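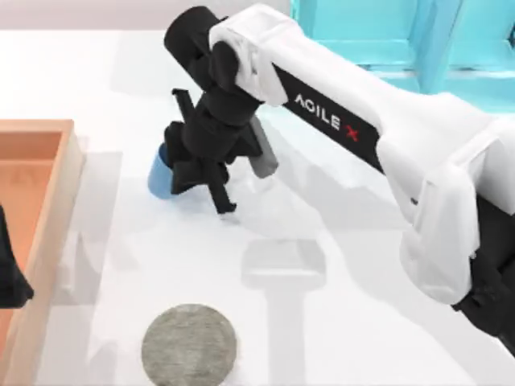

Drulby sets up and maintains two-arm table cells for training centers and small test labs. We do one kind of work and keep the list of cell types short. A standard Drulby cell has a white table, two arms and a fixed set of practice objects. Every cell is built in simulation before any hardware is bolted down, and the setup is checked there first. The check piece is a light-blue cup, and the arm with AGILE X on its link has to bring its fingers down beside it without touching the tray on the left or the round grey disc near the front. If the approach path is poor in the model, it will be poor on the floor, and it is much cheaper to move a base plate on a screen.

What we do

Our work falls under setup, scheduled care and repair. Most customers start with setup and stay on for the other two.

Setup begins with the Undar sheet, a form we wrote for our own use and now give to customers. It records table height, base positions, cable exits, lighting and the rest position of each joint. The sheet has 39 entries. An entry left blank stops the job until it is filled in. We then build the cell model, load the joint limits and run the reach check for each arm, first alone and then with the other arm parked at its rest position.

The parked arm gets as much attention as the moving one. Many of the faults we are called out for are contact faults between two arms, and most of those come from a rest position that was changed after setup and never written down.

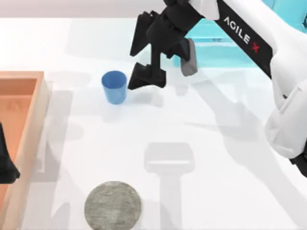 After the reach check comes the grip check. Fingers are opened to full width, brought level with the object, stopped short, and then closed at low force. We log finger position at each step. The same steps are repeated on the real cell with the same object in the same spot, and the two logs are laid over each other. If they differ by more than the limit on the sheet, we look at the gripper zero first, then the wrist joint, then the base bolts. We do not correct the model to match a bad arm.

Scheduled care

Cells under a care plan are serviced every 800 running hours. A service visit covers the following:

Finger pads checked for wear and replaced in pairs
Gripper zero reset and logged
Wrist and elbow cables checked for rubbing at full bend
Base bolts brought to the torque on the sheet
Side-mounted sensors cleaned and their brackets checked for play
Reach check and grip check repeated in full

The customer gets the new log and a copy of the old one. Cells that pass are returned to use the same day. Cells that fail stay locked out until the cause is found - we do not sign off on a partial pass.

Repair

Repairs are done at our Moreira shop. We stock fingers, pads, cable sets and wrist covers for the arms we support. Joint modules are swapped as complete units and the old one is opened on the bench, so the cell is not held up while we look for the fault. A repaired arm is run through the setup checks again from the first entry. Old offsets are never copied across to a new joint.

Records

Each cell has one file, known in the shop as the Dullik file, which holds the sheet, the model, all logs and a list of parts changed. There are 267 cells on file at present and 1088 completed service reports. Customers may ask for their file at any time, including after a plan ends.

Service requests

Please have the cell number and the last log ready when you call. Leave the arms where they stopped if it is safe to do so, and do not reset the gripper zero before we have read it. New setup requests are taken in the order received. The next open dates for setup work are from 10th October.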